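Ticket 513 - Webshop, Moulin Tramway Museum
Opened: 2025-10-07
Reported by: Youssra Saber, museum shop
Status: closed

Problem: The webshop shows the adult tram shirt in size L as sold out. The stockroom shelf has 20 of them. Two customers wrote in asking when L would be back. Kids' sizes and the tote bags show the right numbers.

Checked first: Cleared the page cache, no change. Looked at the product in the Laltis back office. Stock for L reads 0, last changed during the nightly import. Typed in 20 by hand and the shop showed it right away. Next morning it was 0 again.
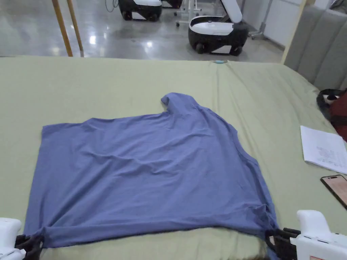
T-shirt, blue-violet, laid flat.

Cause: The import file from the Cindport warehouse has two lines for size L. One has the current item code, the other is the old code from the April print run with stock 0. Both point to the same product, and the import takes whichever line comes last. M has only one line, so it was never affected.

Fix: Removed the old code from the product and asked Cindport to drop it from their export. Ran the import by hand - 143 lines read, no errors, L stayed at 20. Checked again after the nightly run, still 20.

Left open: The Grurkura line 120 calendar may have the same double code. It is not on sale yet, so that goes in a separate ticket. Youssra has answered both customers.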